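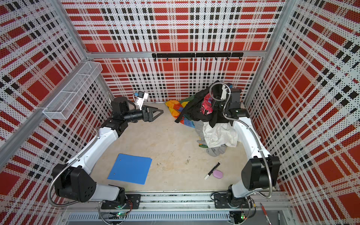
Fondside Household Budgeting and Small-Savings Program
Interim progress report to Karnemell
Reporting period: January through June
Prepared by: Negin Rahimi, program manager

1. Status

The program is on schedule for enrollment and intake, behind schedule for the savings component, and within budget on all lines except postage. No change to the grant total is requested. One change to the reporting method is requested in section 6.

2. Enrollment and intake

By the close of June, 866 households had enrolled. A household counts as enrolled when one adult has signed the participation form and given us at least one pay stub, benefit letter or other proof of income. Households that attended an information session but did not sign are not included.

Of the enrolled households, 723 have completed intake. Intake consists of a list of all income by pay date, a list of fixed bills by due date, a list of debts with balance, rate and minimum payment, and one month of recorded spending. The remaining 143 are at different stages. Most of them have turned in everything except the spending record.

The spending record is the slowest step and was also the slowest step in the pilot. In March we replaced the blank ledger with a one-page form that has the ten most common spending types already printed on it. Completion went up after the change, but the change came in the same month as tax refunds, when households tend to contact us more often, and we can't separate the two effects. We will keep the one-page form.

3. Budget plans

Each household that completes intake receives a written plan. The plan is built on pay dates and does not use calendar months. For a household paid every two weeks, bills are assigned to a specific paycheck, and whatever is left after bills is divided by the number of days until the next one. Counselors call this the daily figure. It is the number participants mention most in follow-up calls.

Plans for households with irregular income use the lowest month of the past six as the base. Income above the base goes first to any past-due utility or rent balance, then to the savings account if there is one, then to debt. We had planned to use the average month. Counselors reported in February that plans based on the average failed in the first low month, and the rule was changed for all new plans. Older plans are being rewritten at the regular follow-up call. 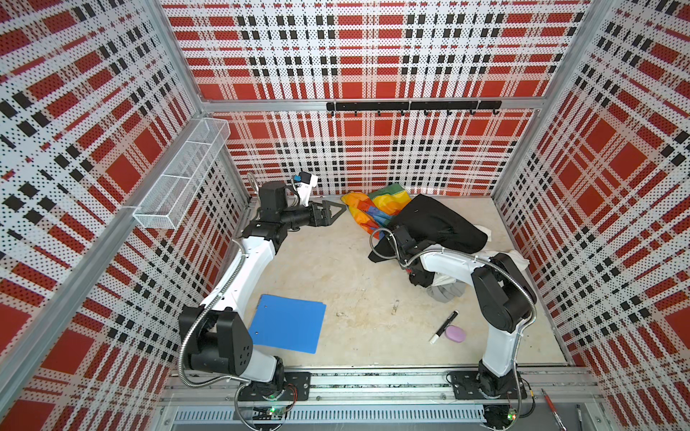

Follow-up calls take place at four weeks and at twelve weeks after the plan is delivered. The four-week call checks whether the bill assignments still match the real due dates. Errors found at this stage are mostly annual or quarterly bills left out at intake, such as car registration and water. A line for these has been added to the intake form.

4. Matched savings accounts

Jornberg opened 231 matched savings accounts during the period. Program terms are unchanged: no minimum balance, no monthly fee, and a match of up to $50 per household, paid once, after three deposits in three separate months. The size of the deposits does not affect eligibility.

This component is behind schedule for two reasons.

The first is account screening. Applicants with an old unpaid overdraft at another institution were declined automatically through April. Jornberg now sends these applications to manual review. Review takes longer than the automatic process, and several households did not respond when they were contacted with the result. We have asked that approval letters carry the Fondside name as well as Jornberg's, so that participants recognize the sender.

The second is timing. The account was offered at the end of the intake meeting, after an hour or more of paperwork. Since May it has been offered at the four-week call. Acceptance at the call is higher, but every opening is moved back by at least four weeks, and part of the shortfall in this report comes from that shift. The effect should work its way out in the second half of the year.

Match payments are made in the month after the third deposit. Payments due so far have been made. Two were sent to closed accounts and reissued as checks.

5. Debt repayment

Plans list debts in two orders, smallest balance first and highest rate first, with the payoff date for each. The household picks one. We do not steer the choice, except where a debt is in collection or carries a payday rate, in which case the counselor states the cost of waiting in dollars.
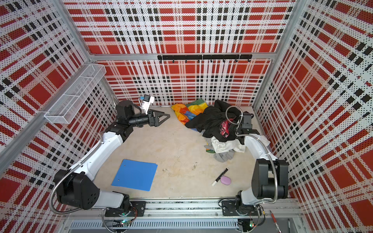 Most households pick smallest balance first. Where balances are close together the difference in total interest is small, and counselors have been told not to spend meeting time on it. Where the difference is large, the plan now prints it in a separate box on the first page.

Balances are self-reported at intake and checked against a statement at the twelve-week call. Until a household has had that call, its figures are marked as unverified in the case file and left out of any total. For this reason we are not reporting a combined debt reduction figure for the period.

6. Data and evaluation

Khurana received the first data extract in May and returned a list of problems. The main ones were duplicate records for couples who enrolled separately, debts entered once as a balance and again as a monthly payment, and missing pay frequency. The duplicates have been merged. The debt entries are being corrected by hand. Pay frequency is now a required field.

We request approval to report savings results by months since enrollment in place of calendar quarter. Under the quarterly method, a household that joined in June is counted as having made no deposits, which lowers the rate without saying anything about behavior. Khurana has agreed to supply both versions for one report so that the series can be compared.

7. Spending

Personnel, office and translation costs are on plan. Postage is over plan because spending record forms are mailed with a return envelope and many households asked for a second copy. The overage is covered by the unspent portion of the match line, subject to Karnemell's written approval of the transfer.

8. Work for the next period

Finish intake or close the file for each of the 143 open households. A file is closed after three contact attempts by two different methods.
Complete the rewrite of irregular-income plans.
Send the corrected data extract to Khurana.
Agree on a response time for manual review with Jornberg.
Translate the one-page spending form and test it with new enrollees before general use.

Questions about this report go to Negin Rahimi at the Fondside office. Case-level data can be reviewed on site by appointment.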